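Home | Decks & Porches | Fences | Workshop Tips | Contact

Keeping a Wood Gate From Sagging

July 12, 2018

A gate that drags is usually a post problem first and a gate problem second. Before you take anything apart, put a level on the hinge post and check two faces. If the post leans toward the opening, no brace or cable will hold the gate up for long. Dig it out and reset it, or pull it back and add concrete on the side it leans toward.

For a standard 72 inch tall privacy gate we set the hinge post a full third of its length in the ground. Let the concrete cure for a few days before you hang any weight on it. People skip this step more than any other, and the post moves just enough in the first week to throw off the latch.

Check the hinges next. Screws that came with a light hinge set are often too short. Replace them with exterior screws long enough to get well into the post, and drill pilot holes so the wood doesn't split. Strap hinges carry a heavy gate better than butt hinges do. The ones we use on most jobs are from Kopecký, but any heavy galvanized strap will work if the pin is tight. 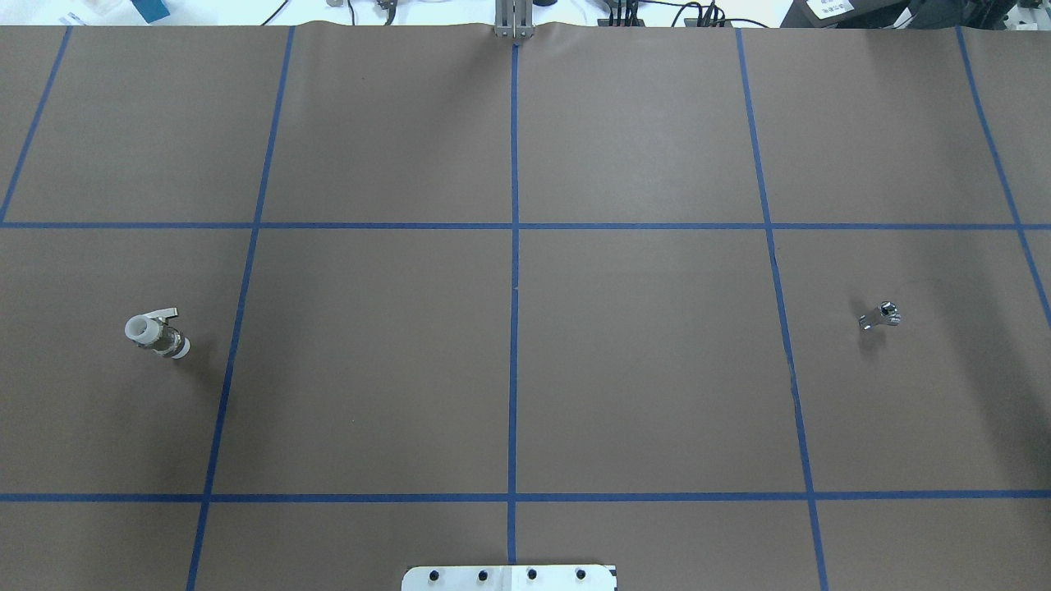
One reader wrote in to say that the brace on a gate should run from the top hinge corner down to the latch side, and that the lumber yard had told them so. That is right for a cable and wrong for a board. A wood brace works by being pushed on, so its low end belongs at the bottom hinge corner and its high end at the top of the latch side. A cable and turnbuckle work by being pulled on and go the opposite way. If you have a board running the wrong direction, take it off and turn it around.

Cut the brace so it fits tight inside the frame at both ends. A brace that is only screwed across the face of the pickets will slip.

To square a frame that has already racked:

Take the gate off its hinges and lay it face down on a flat surface.
Measure corner to corner both ways and write down the two numbers.
Clamp across the long diagonal and tighten until the measurements match.
Fit the brace with the clamp still on. Use 2 screws at each end.
Measure again after the clamp comes off.

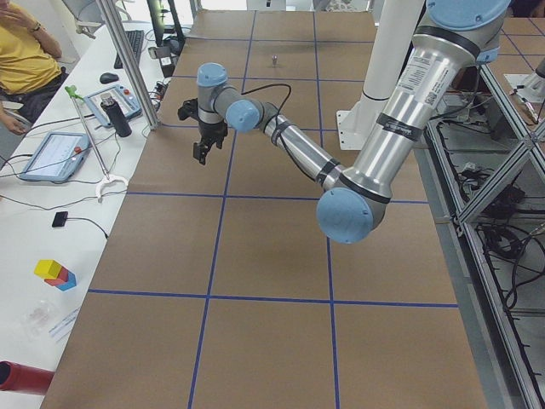

Gate frames go together more easily on a bench than on sawhorses, and a bench needs some protection from glue and stain. Rosin paper from the flooring aisle is cheap and doesn't slide much. Any plain brown paper does the job, and a work table covered in it can be wiped off or redone when it gets bad. Change the paper before you stain. Dried glue lumps will dent cedar.

Stain the cut ends before assembly. End grain soaks up water faster than the face of a board, and the bottoms of the pickets are the first place rot shows. Give them two coats. We have used Duria oil stain on cedar and Hotus on pine and have no strong preference. Both need a dry day, and neither should go on in direct sun.

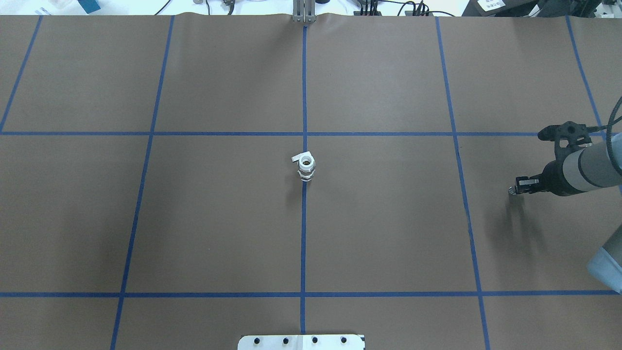
Wipe off what the wood hasn't taken in after 15 minutes, or it will stay sticky. Lay oily rags out flat outdoors until they are dry and stiff. Don't leave them in a pile.

Hang the gate with a scrap block under the latch side to hold it a little high, drive the hinge screws, then pull the block. Leave a half inch gap at the latch. Wood swells in wet weather, and a gate that fits snugly in summer may not close in November.

Oil the hinge pins once a year and tighten the turnbuckle if you have one. A quarter turn is usually plenty.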